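How does a robot learn to pick things up?

Picking up a sock is easy for you. You've been doing it since you were a baby, and you probably don't think about it at all. For a robot it is terribly hard! It has to work out where the sock is, how wide to open its fingers, and how tightly to squeeze.

One way to help is with a kit like the Jomo Hand Kit, made by a firm called Sirkum. In the box is a gripper that a person holds, a bit like the litter pickers you may have used at school, only much chunkier. You carry it about and do ordinary jobs with it, and a little camera watches what the fingers get up to. Later on, a computer studies all those films and a robot has a go at copying them.

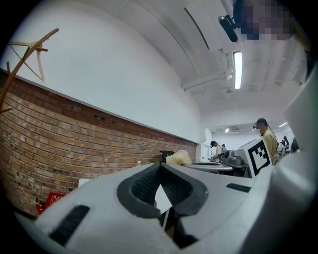
The two dark rubber pads are the gripper's fingers. They have a small white triangle between them!

Rubber is a clever choice for fingers, as it is soft and doesn't slip much (have a feel of the bottom of your trainers). The square card with the blocky black and white pattern is called a marker. A computer can spot a pattern like that very quickly, and it uses it to tell where things are.

Now, one go isn't nearly enough. Sirkum suggests doing each job 100 times, and a robot that tidies a whole kitchen might need 3000 goes, so it's lucky that each one can be over in 30 seconds. The kit comes with 5 starter jobs, and our favourite is stacking cups, which is much noisier than it sounds.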